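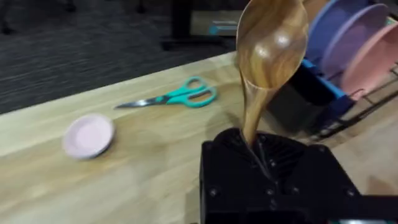
The spoon upright, bowl at the top, with the teal-handled scissors on the table.

Review: Todesero wooden spoon
Posted 21 February 2025

I bought this spoon in April to replace an old one that had split along the handle. It has been used for soup, oatmeal, and a lot of tomato sauce, so this is a review after real use.

The grain is the first thing people notice. Mine has dark streaks and swirls all through the bowl, and the finish is glossy. The bowl is a broad oval, a little wider than I am used to, and the handle narrows in a smooth taper with a slight curve. It moves a thick stew well. It is less good at getting into the corners of a small saucepan — for that I still use a flat spatula.

I paid $11. The Flusness spoon I had before cost less and did the same job for 2 years, but it felt rough from the start and never got any smoother. 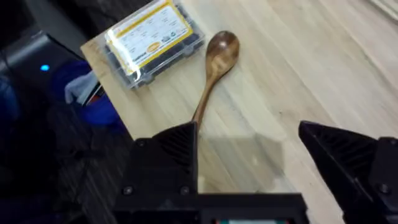
Lying flat on the butcher block, where the color looks closer to walnut.

The color changes a lot with the light. On a pale table it looks quite dark, and the gloss picks up glare from overhead lamps. If you want a matte spoon, look at the Arumugam line instead.

Care is simple. Wash it by hand, dry it right away, and rub in a little oil when it starts to look dull. I use Fluvex board oil, and one small bottle has lasted the whole time. I put the spoon through the dishwasher once by mistake. The surface came out slightly fuzzy, and a light sanding fixed it.

It does hold smells. After a curry I leave it out overnight before putting it in the drawer. The tomato sauce has not left a stain I can find, though on wood this dark it would be hard to tell.

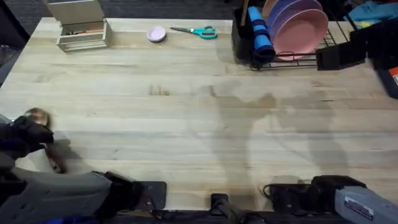
Storage and size

The handle is long enough that it tips over in a short utensil cup. In a taller holder on the end of a dish rack it stays put, and it dries faster there than lying on a towel. It fits in a standard drawer with no trouble.

Good points: comfortable handle, wide bowl, nice grain.
Bad points: shows glare, holds smells, not for small pans.

Four stars out of five. I would buy it again at the same price.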